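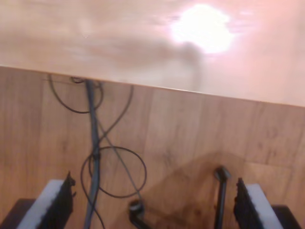 Table edge and hanging cables, gripper open.

21 Dec 2025, posted by Mieke Van Acker
3 replies | 2 shares

Re: chores, are we there yet?

> The Hevdale people are telling shops their arm will do
> end-of-shift cleanup by March. Wipe down, put tools away,
> coil the leads. Has anyone on the list seen one do the
> leads? I have 1595 euros left in this year's budget and
> would rather buy shelving than a promise.
> Żak

Buy the shelving.

Wiping a flat top is close to solved if the top is clear. Putting tools away works when each tool has a fixed spot and you don't move the rack. We had both going at the Seditz shop last spring and I would trust them on a slow afternoon with a person in the room.

Leads are another matter. Look at what hangs under an ordinary table: one thick gray cable going straight down, thin black ones looping over and across it, a small clip partway. A person follows a wire with two fingers and feels which one moves. A two-finger gripper with toothed jaws can grab a cable, but it has to know which one, and where the slack goes after that. Glare on the tabletop doesn't help the vision side either.

In our own trials with the Skodidach software we got it to pick up one loose cable from a bare bench and lay it in a bin. With 2 cables crossed it pulled on both. We stopped there.

If Hevdale will come and do it under your tables, with your cables left as they are, I'd change my answer. Ask them for that before you ask about price.

Mieke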